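Fitted sheets on a deep mattress, corners keep popping off. what are you all doing
Home & Bedding > Sleep and Laundry

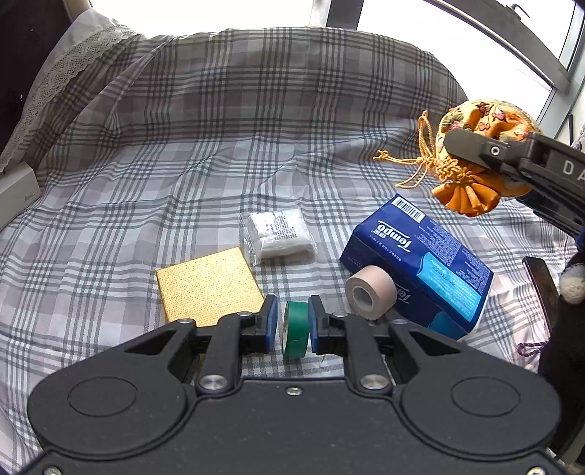
Trosturbridge, January

wrenhollow
ok so. moved in fall, bought the Morus mattress because everybody on here said Morus, and now not one sheet I own stays on the thing. Every morning the top left corner is up by my ear. Mine are plaid, gray and white, cotton, had them for years, were fine on the old mattress. Old one was thin as a cracker though.

Tried so far:
safety pins (poked myself, tore a hole)
the elastic band clips, the short kind, they ping off
tucking a flat sheet over the fitted one
being careful when I roll over lol

Do I need new sheets or is there a trick. Would rather not spend a pile, the mattress ate the budget.

dunmarrow
Measure the mattress first. Top seam to bottom seam, and add the topper if you have one. Then look at the pocket depth on the sheet packaging, if you still have it. If the pocket is shorter than the mattress nothing will hold it, clips or no clips. You are fighting the wrong fight.

kettle_and_pine
what dunmarrow said. also cotton shrinks!! mine lost a good chunk off the pocket from hot washes. I wash cold now and hang them, pockets have stayed put so far

wrenhollow
no packaging, long gone. And yeah I wash hot. Always have. Allergies

greasetrap
Sheet suspenders. The long ones that go corner to corner in an X under the mattress, not the little triangle ones. Put them on with a second person or you will swear a lot. Mine have been on for 2 years and the sheet doesn't move.

basil.underfoot
long ones are good until you have to change the sheet at midnight because a kid threw up. Then you're lifting a whole mattress in the dark. I went back to nothing and just buy deep pocket

greasetrap
You don't lift the mattress, you unclip one side and slide it out. Takes me a minute.

basil.underfoot
takes YOU a minute. mine weighs as much as a cow

oldflannel
Skip fitted sheets. I have used two flat sheets with hospital corners for most of my life. They last longer, they fold up properly, you can swap top and bottom so they wear even. Learn the fold once and you're done.

Foot first, tuck it all the way under. Pick up the side a forearm's length from the corner, lay that flap up on top of the bed, tuck the bit hanging down, then drop the flap and tuck that. Pull hard. Harder than you think.

kettle_and_pine
on a deep mattress you need an oversized flat to do that tho. a regular queen flat comes up short, I tried. There was barely a hand of fabric to tuck and it was out by 2 am

oldflannel
Then buy the king flat. Same trick, more cloth.

dunmarrow
Disagree, sorry. King flat on a queen is fine on the sides but you get a big wad underneath and I could feel it through the topper. Might depend how you sleep.

oldflannel
I can't feel a thing.

wrenhollow
ok measured. It's a lot deeper than I thought, and the topper adds more. So the pockets are never gonna reach huh

Also looked at the elastic and it's shot. No stretch at all on the side that pops. Thats probably half of it

tinygarage
Replace the elastic!! this is an easy fix. Snip a little hole in the casing, pin the new elastic to the end of the old one, pull the old one out and the new one goes in behind it. Sew the ends together, close the hole. If you can hem pants you can do it. Get the wide kind, the skinny stuff dies in a year

If your sheet only has elastic at the corners and not all the way round, you can add it. Stretch as you sew. Zigzag stitch, straight stitch will snap

wrenhollow
don't have a machine. could do by hand??

tinygarage
by hand works, backstitch, it's slow. put a show on

fernhatch
Or add a strip to the pocket. Cut the old flat sheet (nobody uses the matching one anyway), sew a band all the way round the bottom of the fitted, move the elastic down to the new edge. I did it on a Darkia set I liked too much to throw out. Looks homemade but it's under the mattress who cares

basil.underfoot
I use the matching one :(

fernhatch
ok ONE person uses it

greasetrap
This is a lot of sewing for someone who asked if there's a trick. Suspenders. Order them, done.

fernhatch
suspenders on a pocket that's too short just pull the sheet tight as a drum till something rips. ask me how I know

dunmarrow
Fernhatch is right on that one. Clips put all the load on one spot, and if the cotton is already thin from years of hot washing it'll go at the clip.

lowtide_linens
Used to work the bedding floor at a store so, a few things. Thread count doesn't mean much past a point. People came in asking for 800 and walked out with something that slept hot and pilled. I once saw a listing for 1,781, which I'm sorry, no. Look at the pocket depth, look for elastic all the way round, feel the hem. Percale if you run hot, sateen if you run cold, flannel wears out faster than folks expect.

Achari ran pretty true to the label on depth when I was there. Darkia ran short. Could've changed, that was a while ago.

kettle_and_pine
my Darkia ones are fine??

lowtide_linens
Glad to hear it. Ours came back a lot.

oldflannel
Flannel does not wear out faster. I have had the same set 5 winters.

lowtide_linens
You're also the person swapping top and bottom and folding hospital corners. You are not the average customer.

oldflannel
Fair.

wrenhollow
lol ok. So plan is, new elastic in the plaid ones by hand, keep those for the guest bed where the mattress is normal. Deep pocket set for mine. Wash warm not hot and see how the allergies do

anyone know if you can go warm and still get the dust mite thing handled? or does it have to be hot

kettle_and_pine
dryer on high after does some of it I think, but then you're back to shrinking. Zip cover on the mattress helped me more than the wash did

tinygarage
second the zip cover. get the stretchy one, the crinkly ones are like sleeping on a chip bag

wrenhollow
noted, adding to list. will report back when the elastic gets here

greasetrap
Still say suspenders.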